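News from the Foley store: the small animal corner is open!

We have been dying to tell you about this one. After a long summer of moving shelves, repainting and tripping over each other's ladders, the new small animal corner at our Foley store is finally open, and we love it. It takes up the whole back wall where the dog beds used to be (they're by the front windows now, and the dogs seem to approve).

If you keep rabbits, guinea pigs, hamsters or rats, you know how it usually goes in a pet store. One shelf, two kinds of hay, and a wheel that squeaks before you get it home. We wanted a lot more than that. The corner now carries 221 different items for small animals, up from 58 last year, and plenty of them came straight off the request sheet by the register. Keep writing on that sheet, please! We read it every evening at closing.

Hay first, because that's what most of you asked for. We have timothy, orchard grass and oat hay in bags of three sizes, plus loose hay that you can scoop yourself from the big bins. Bring your own bag if you like. The loose timothy is from Bunari, a farm we've been buying from since spring, and it smells so good that people stop on their way to the fish tanks. Deliveries come in twice a month, so if a bin looks low, ask at the counter and we'll set some aside for you.

Next to the hay are the Sturamwood hideouts. These are untreated wood, put together without nails or staples, and they come flat so you can carry one home on the bus. The medium fits two grown guinea pigs comfortably. The large one is for rabbits, and our store rabbits have already chewed a very nice second doorway into theirs. There are bridges, ramps and chew blocks too, and a tall digging box that I have wanted us to stock for years.

We also made room for pens. A lot of cages sold for rabbits are really too small for them, and an open pen gives them space to run and stretch out. We keep one set up on the floor so you can step inside, move the panels around and work out what will fit in your living room. Bring your measurements and we'll help you sketch it out.

One more thing that regulars at our Janelel store will remember: the nail trims are coming to Foley. Starting in November we'll do them every afternoon from two to five, no appointment needed. Bring your pet in a covered carrier with a towel in the bottom. Guinea pigs are welcome to arrive in pairs, as they're much calmer with a friend along. We did 47 trims in our last month of trying this out at Janelel and met some wonderful animals, including a chinchilla who slept through most of it.

And we're starting a free evening talk on feeding. The first one covers the basics: how much hay, which greens are fine every day, how to switch pellets slowly, and why guinea pigs need vitamin C from their food. Fruit comes up every time, so we've given it a good chunk of the evening. Short version: tiny pieces, a couple of times a week, washed well, and take away whatever is left after an hour or so.
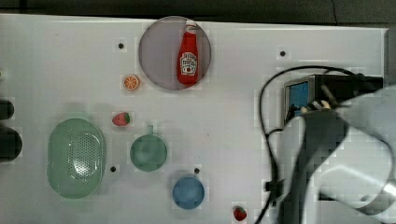 The talk starts at half past six, in the space beside the pens. Seats are limited, so put your name down at either store or call ahead. Please leave your pets at home for this one, but do bring your questions, and a photo of your setup at home if you'd like some ideas for it. See you in Foley!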